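Fitted sheet keeps creeping off corner by the wall, bed too heavy to move
posted in Home & Bedding, Hinongate Neighbours Help
21st July

Got a big bed shoved right up against the wall on one long side and the fitted sheet is driving me mad. Wall side pops off every couple of nights, then it all goes to ridges in the middle. Can't get my arm down the gap. Frame weighs a ton, don't want to drag it over the floor every time. Sheet is the right size on the packet, mattress is quite deep though. Any tricks that don't mean buying a new bed?

zollard_lane
5 replies on this board, member since August

Sheet clips. The elastic ones that go under the corners. Cheap, work fine.

bunbyview
3,425 points

Clips are ok but you've got to get them under the wall corners in the first place, so doesn't really help if you can't reach. Had the same set up in our flat in Bunby for years. What I do:

Strip it completly. Kneel in the middle of the bed, not at the edge. Wall corners first, both of them, headboard end then foot end. Lift the mattress corner up towards you with one hand and shove the sheet under with the other, right under, not just round the side. Then climb off and do the 2 near corners last, they'll be tight, that's what you want.
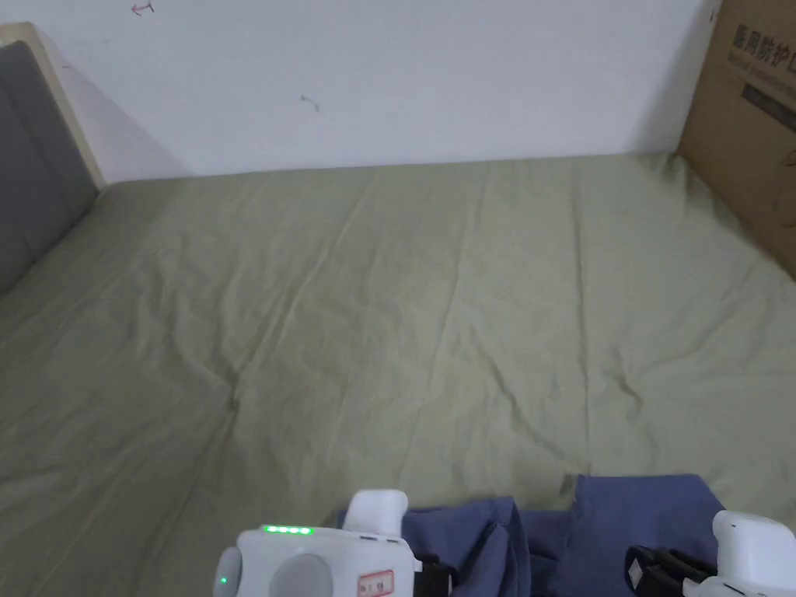 Then flat of your hand from the wall towards you, long strokes, and tuck the slack under the near side. Don't bother chasing every crease, a few always stay and the duvet goes over the top anyway. If it still pings off then the sheet's too shallow. Measure the mattress depth with the topper on, packets only go by width and length in big letters and the depth is in tiny print on the back. Ours was a too-shallow one all along, felt daft.

Also wash it cooler, mine shrank a bit on hot.

ibarra_j

Just pull the bed out?? Felt pads under the legs and it slides easy. Depends on your floor tho, no good on carpet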